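What happens to old household computers in Skulside

Project report, 19 November 2019

Background

Skulside has a population of 2305 and two places where residents can drop off old electronics. One is the transfer station on the edge of town and the other is the bin behind the Famico store. Our group wanted to find out why so many old computers are still sitting in cupboards and garages when both places take them free of charge.

Method

We left a one-page survey in letterboxes and at the library counter, and got almost 200 back. The questions covered how old the unused computer was, whether it still worked, and what had stopped the owner from getting rid of it. We also spoke to staff at Bistitz, the repair shop on the main street, and read the council's waste plan.

Results

The most common reason for keeping an old computer was the files on it. People were worried about tax records, passwords and family photos. Many did not know that their files are kept on the drive, or that the drive can be taken out and the rest dropped off without it. Cost came well down the list – most people already knew the service was free.
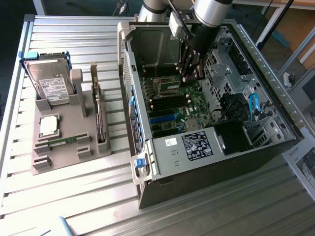 One reply to the survey said the real trouble was the opening hours, as the transfer station shuts before most people get home from work and the Famico bin is often full. Several other replies mentioned the hours as well, mostly from the farms past the Brandão bridge. We had not asked about this, and it should have been on the form.

Age made less difference than we expected. Older residents were a bit more likely to have a computer stored away, but they were also more likely to have asked someone for advice about it.

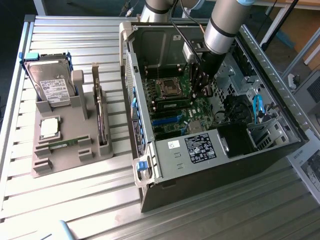 The staff at Bistitz told us they will wipe a drive for a small fee and that few customers ask for it. There is no sign in the shop about the service and it is not mentioned in the council's waste plan. A line on the rates notice would reach every household at very little cost.

Limits of the survey

People who care about recycling were probably more likely to fill in the form. We also had no replies from the caravan park – it has no letterboxes and we only realised this in November, after the forms had gone out.

Recommendations

The council should trial a later closing time at the transfer station, one evening a week to start with. Famico should be asked to empty the bin more often. Information about wiping or removing a drive should be put up at both drop-off points and at the library.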